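Workshop notebook, bench 2
1 Nov 2019

Continuing with the Castow mantel clock and the second batch of hide glue. Zoltán was in the morning only, so this page is mostly mine. Please correct if I have written something differently than you remember it.

Glue first. The pot that we left soaking overnight in the fridge had swelled well, no dry grains in the middle. I warmed it in the water bath and kept it at 60 degrees by the kitchen thermometer, not by the dial on the bath, which reads too low and cannot be trusted any more. Last time I believed the dial and the glue became thin and smelled burnt before lunch. The new batch runs from the brush in one string and breaks late. It gels on the cold steel plate in a time that I can use, but I would like it slower for the big panel. Merja Rantala wrote that she adds a little urea for such work. I have never liked urea, because the joint is then afraid of a damp cellar. I will try first to warm the parts better.

Test joints: four pieces of old beech, two rubbed, two clamped. All four are on the shelf under the window with pencil marks R1, R2, C1, C2. Do not move them before Monday, also not to dust.

The case. The veneer on the left side of the Castow is loose from the bottom edge up to the width of my hand. Old glue under it is dark and dusty, it comes off as flakes when I push the thin palette knife in. I worked in warm water with a small brush, waited, then cleaned out with a strip of linen pulled like a shoe cloth. It took the whole morning. The veneer is thick, sawn and not sliced, and it has kept its shape nicely. One crack goes along the grain near the front corner. It was there when the clock came, see the receiving note.

I decided not to lift the part that is still holding. Kálmán Medve would lift everything and lay it again, and we have discussed this enough times. His argument is that the old glue will give up next winter anyway. My argument is that the polish above it is original, and each time we put heat and water on it we lose a little. He may be right for a clock that will stand over a radiator. This one goes back to an unheated hall.
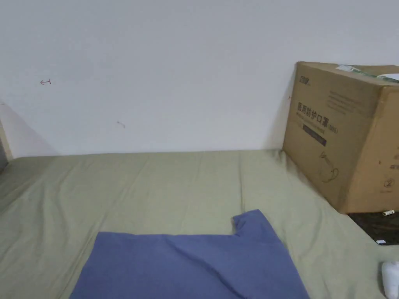 For clamping I made a caul from pine, faced with cork, and heated it on the radiator until it was warm to the cheek. Between the caul and the veneer goes a sheet of baking paper. I used the newspaper once, years ago, and I still remember the mirror print of a football table on a walnut door. Pressure from the middle to the outside. A line of glue came out along the bottom edge on the full length, so I believe there is no dry place. Wiped with a damp cloth, then with a dry one. Clamps on at half past one.

While that was standing I looked at the feet. Two are original, one is a good replacement, and one is a piece of something that was stained to look like the others. The stain is sitting on top and goes away with spirit. I suggest to turn a new foot from the pear that is left over from the Allthorpe chair. It is dry and has the right tone already, so it would need very little color. Tamás Gulyás has the drawing of the profile, or he had it in January. Tamás, please look in your green folder.

Shellac. Made a fresh bottle from the blonde flakes: 70 grams of flakes to 1000 ml of spirit for the sealing coats. It is thinner than in the recipe on the wall, I know. With the thicker one I get ridges at the corners and then I spend the time that I saved. The flakes are from the old Stelmakh bag, and after two hours of shaking there was still a jelly at the bottom of the bottle, so I think this bag is close to its end. I will filter tomorrow through a coffee paper. If the jelly stays, the bag goes to the bin and we order new. The sample strip with the first coat was still sticky at four o'clock, and this is also not a good sign.

Weight of the movement with both barrels let down, without pendulum: 3155 g on the Brelto scale. Zoltán Lengyel asked for this number because of the seat board, which is bent downward in the middle. The pendulum with bob is 1040 g, weighed separately. My opinion is that the board bent from damp and not from weight, but I leave it to him — he has more patience with movements than I have.

The seat board itself: spruce, quarter sawn, one knot at the rear. It can be straightened, I think, if we wet the hollow side and let it lie with this face down on the bench under blocks. It needs several days. If it springs back, then a new one, and the old one goes into the bag with the owner's parts. We do not throw away anything from this clock, including the bad foot.

The owner is Mr. Miklós Nyitrai. He called at three and asked if the door glass can be changed to a flat new one, as the present one is wavy and he does not see the dial well from his chair. I told him that the wavy glass is older than both of us and that I would be sorry to take it out. He will think about it. Whoever speaks to him next, please do not offer the new glass by yourself.

Still open:
- clamps off the left side, tomorrow not before ten
- filter shellac, check the sample strip with a fingernail
- new thermometer for the glue bath, or fix the dial
- tooth brush for the brass hinge screws, mine is finished
- write to Merja about the urea, how much and in which moment she adds it
- break test on R1 and C1 on Monday, keep R2 and C2 for the damp box

The band saw is pulling to the left again. I changed nothing on it.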